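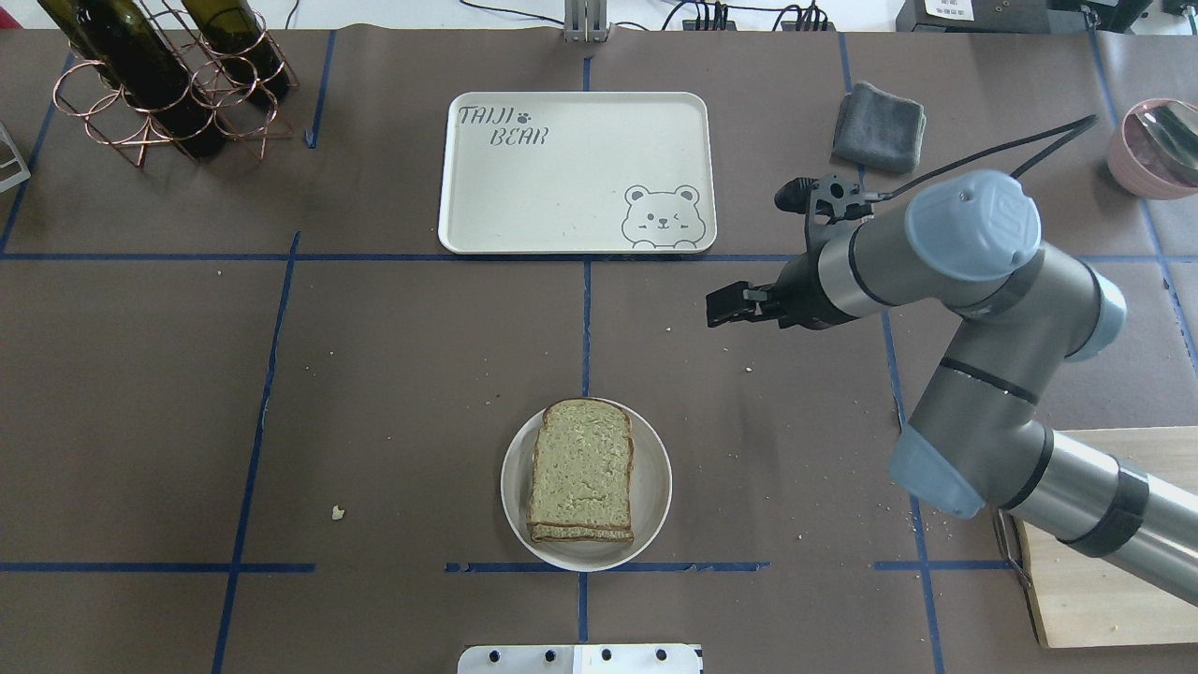
Step 4. Tape the grid

I cover my table in brown paper first, then run blue masking tape over it both ways. Big cells work best — my first try on the Bancombe bench had tiny ones and I kept losing track of what went where.

5. Set out your props. I like a plate, a tray and a bowl. Leave the gripper room to swing!

6. Jog the arm slowly over each cell. In the Sketent menu, set speed to 300 and save the pose.

Note: if you move the base, redo step 2. Yep, all of it.

Caution: keep your fingers out of the gripper while the power's on, and route the wrist cable so it can't snag.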